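Plerkier drip-tray fault

The Plerkier drip-tray fault was a recurring failure in a drink-serving routine written for a two-handed robot by the Jumura workshop in Ninau. In its simplest form, the robot would fill a cup from one of two neighboring dispensers, go to lift it away, and catch the bottom of the cup on the raised metal around the tray. The fault never hurt anyone, but it spilled a good deal of coffee over the months it went unsolved, and it is still remembered fondly (and with a little wincing) by people who work on serving robots.

Background

Plerkier began as a modest project with a friendly aim, namely to have a robot pour a drink at a table the way a patient host would. The routine was divided into nine steps, starting with picking up an empty cup and finishing with setting a full one down in front of a guest. The left hand was given most of the carrying, and the right hand was meant to steady the cup whenever it was needed.
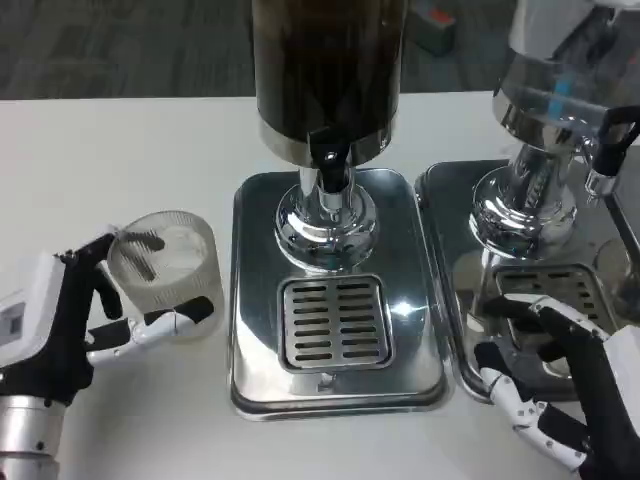

Early trials went well enough that the workshop moved on quickly to longer sessions, with 100 pours planned for each. Empty cups gave hardly any trouble in those first weeks. A cup with nothing in it can be nudged or tilted and nobody minds very much, so small errors in height went by without being written down. It was only when the testers began using real coffee, some time in July, that the spills were noticed and the logs were read with more care.

The fault

Out of 543 logged pours, 112 ended with the cup touching the tray on its way out. Most of these contacts were light and did no more than rock the coffee, but the worst of them tipped the cup over completely. At first the grip was blamed, and a good many evenings were spent adjusting how tightly the fingers closed, which made very little difference.
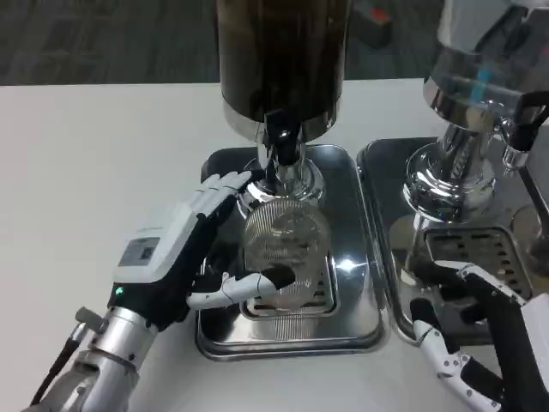
The left hand holding a ribbed jar on the drip grate, beneath the black spout.

The real cause was a plain one. The routine measured its lifting height from the tabletop and took no account of the tray, so the cup started its journey sideways before its base had cleared the metal rim. A second error made matters worse – the handover between the two hands was allowed to begin while the cup was still rising. If the left hand let go a moment early, the cup was left leaning on whichever fingers of the right hand happened to be close by.

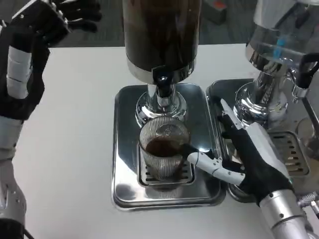 Because the two errors came and went separately, the fault was hard to reproduce on demand. A whole morning might pass without a single bump, and then several would come one after another before lunch. The testers took to calling these runs "wet spells," a name that has stuck.

Correction

The remedy adopted at Ninau is usually known as the Pandey rule, after the test bench where it was first tried. It asks the robot to treat the top of the tray rim as the floor for all of its movements, and to raise the cup straight up until it is well clear before moving it to either side. It also says that only one hand may be in charge of a cup at any time, and that the other must wait until its turn comes.

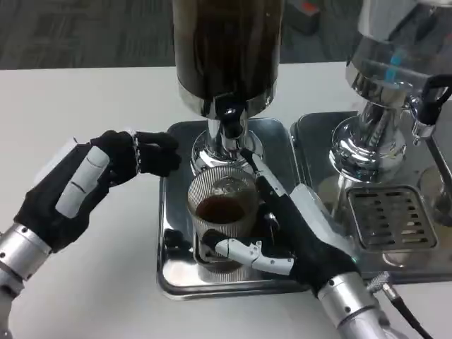
Under the Pandey rule, the hand in charge is chosen before the lift and keeps the job until the cup has been set down again. The choice can fall on either side. With the right thumb curled around the lower front of a partly filled cup and the left hand hovering free beside the chrome neck, for instance, the right hand would be the one in charge, and the left would be told to stay where it is. Contacts with the tray became rare once this was in place, although a slower lift meant that guests had to wait a bit longer for their coffee.

Later use

The workshop kept the rule when it wrote its next serving routine, and added a short pause after filling so that the drink could settle. Smaller drips from the spout were never fully dealt with. They were left to the drain grate, and a cloth was kept near the table.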